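Questions fréquentes : l'entretien des tables et plans en bois huilé

Mise à jour : septembre 2020

Depuis que l'atelier Tsikata a ouvert ses portes, vous êtes nombreux à nous écrire pour nous demander comment prendre soin de votre table, et nous répondons toujours avec plaisir, même si les mêmes questions reviennent souvent (surtout au retour des vacances, quand on retrouve la maison et les auréoles du printemps !). Delali Akolgo, qui s'occupe des finitions chez nous, a relu toutes les réponses avec beaucoup de patience.

Ma table a une finition huilée ou vernie, comment le savoir ?

Déposez une goutte d'eau dans un coin discret et allez faire autre chose pendant un petit quart d'heure. Sur un vernis, la goutte reste bien ronde et s'essuie sans rien laisser. Sur une huile un peu fatiguée, elle s'étale et le bois fonce légèrement dessous ; pas d'inquiétude, cela disparaît en séchant. Si vous avez acheté votre table chez nous, elle est forcément huilée, nous ne vernissons rien à l'atelier.

À quelle fréquence faut-il huiler ?

Nous conseillons 2 fois par an pour une table de salle à manger, un peu plus pour un plan de cuisine placé près de l'évier. Cela dit, regardez votre bois plutôt que le calendrier : quand il devient terne, un peu rêche sous la main, c'est qu'il a soif. Certaines familles ne huilent qu'une fois l'an et s'en portent très bien, et nous avons une cliente qui adore tellement l'odeur de l'huile qu'il faut presque la retenir.

Quelle huile utiliser ?

Nous travaillons avec l'huile Gostik, en teinte naturelle. Un pot de 400 ml suffit largement pour une grande table et il vous en restera pour la planche à pain. N'utilisez pas d'huile de tournesol ni d'huile d'olive, s'il vous plaît : elles ne durcissent pas, elles poissent et elles finissent par sentir le rance. Quant à la cire, elle est jolie sur une commode, beaucoup moins pratique là où l'on pose des verres.

Comment s'y prendre, concrètement ?

Dépoussiérez bien, passez un chiffon à peine humide et laissez sécher une nuit entière. Versez ensuite un peu d'huile sur un chiffon de coton (un vieux drap fait merveille) et frottez dans le sens du fil, en couche très fine. Au bout de vingt minutes, essuyez tout l'excédent, et quand vous pensez avoir fini, essuyez encore un peu. C'est vraiment l'étape sur laquelle on va trop vite, et une table qui colle encore trois jours après a presque toujours reçu trop d'huile. 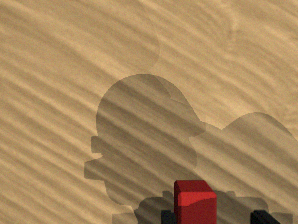 Un mot de prudence, et nous y tenons beaucoup : les chiffons imbibés d'huile peuvent s'enflammer tout seuls s'ils restent en boule. Trempez-les dans l'eau, puis étalez-les à plat dehors jusqu'à ce qu'ils soient complètement secs avant de les jeter.

J'ai une auréole blanche, est-ce grave ?

Presque jamais. Une trace blanche vient souvent de l'humidité restée près de la surface. Attendez quelques jours, puis frottez doucement avec un abrasif très fin, toujours dans le sens du fil, et remettez un soupçon d'huile. Les taches noires sont plus tenaces, car il s'agit en général de fer et d'eau (une boîte de conserve oubliée, par exemple). Écrivez-nous avant de poncer, nous regarderons cela ensemble.

Le bois a changé de couleur, est-ce normal ?

Oui, le bois vit avec la lumière. Le chêne se réchauffe, le noyer s'éclaircit, le merisier fonce à vue d'œil la première année. Déplacez de temps en temps la corbeille à fruits et le chemin de table, surtout les premiers mois.

Puis-je venir apprendre à l'atelier ?

Mais bien sûr ! Nous organisons des matinées d'entretien dans notre local de Clokstead, en petit groupe, avec café et brioche. La participation est de 63 euros, chiffons et huile compris, et vous pouvez apporter un petit meuble à condition de le porter vous-même dans l'escalier. Il n'y a pas de séance en juillet.

Livrez-vous l'huile à domicile ?

Oui, par le service Plirudeo, qui dessert toute la région. Comptez jusqu'à 2 semaines en période chargée. Vous pouvez aussi passer la chercher à l'atelier, en sonnant fort, parce que la ponceuse couvre souvent la sonnette.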